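Cell 2 notebook, soft goods bench
September 18, 2019
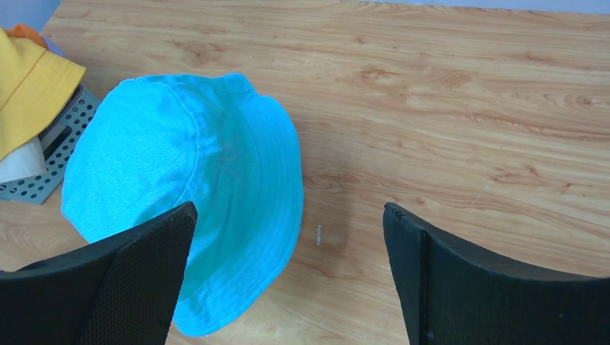

Finger covers changed on both sides this morning. The old pair had 3000 cycles on them and the ribbing on the left tip was polished smooth. New covers are from the Fluma bag in the second drawer. Pull them on cold, seat the tip first, then work the sleeve back to the knuckle. The left one still bunches slightly. Leave it unless it starts to creep.

Re-zeroed the gripper after fitting. Open position now reads 1935 counts, closed 377. Old values are in the February pages, do not reuse them. Runer config saved as the new default, previous one kept beside it.

Wrist camera: lens wiped, bracket screws checked, one was a quarter turn loose. Both fingertips should show in the bottom corners of the view. If one drops out, the bracket has rotated and the hand-eye calibration has to be run again.

Overhead light leaves a narrow pale streak on the wood between the fingers. Mai's segmentation script has picked that up as an edge before. Tilt the lamp before touching the threshold.

Test item is the blue bucket hat. Approach on the brim side, grip across the stitching, keep the speed at the low setting until the covers have bedded in. Basket stays on the left. Keep the right half of the bench clear for the regrasp.

Open:
- order covers, one pair left in the drawer
- cable tie at joint 5 rubbing on the sleeve, Hòa Triệu has the longer ones
- ask Sultham for the torque figure on the bracket screws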